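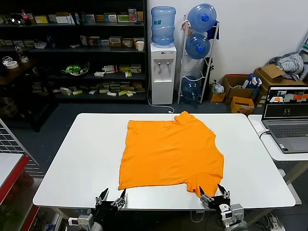 Orange tee, white table.

Right, tournament thread. Helten 3x3 is back on for September and I've been roped into sorting the draw again, so here's where we've got to.

We've got 11 teams in so far. I'd love one more because an odd number makes the groups a right pain (ask Shahram, he did the spreadsheet last year and still won't talk to me about it).

Bedell are in! Pryor are in! Petari say they're in but haven't sent a squad list, so Tegan if you're reading this, please please send me the squad list.

Format: 3 groups, top two go through, then best third places fill the gaps. Yes Lachlan, I know you hate best third places. You got through on it two years ago mate.

Games are ten minutes, running clock, clock only stops for injuries. Fouls same as before. If you want to argue with a ref please do it in the car park after.

Entry money goes on hall hire first and anything left over is for the juniors' minibus. We need roughly 3000 for that and we're getting there, slowly.

Oh and whoever took the good pump home after the last session, can I have it back? The other one just wheezes at the ball.

Carleen's doing the scoreboard again, hurray. Still short of a second table official for the afternoon games, message me if you can do it.

May 13, 2020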